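August
By Cor Dierckx

The Pestcombe visit on Tuesday was mostly about upkeep. Farzana Kanagaratnam looks after the arm with the wrist camera and the white fingers, working over a round blue table with two small figurines on it. 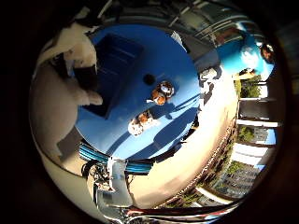

How often are the wrist cables checked? Every 5 shifts, and the log stood at 851 shifts when we came.

She replaces the finger joints in pairs and keeps 2 spare sets from Hellwig in a drawer.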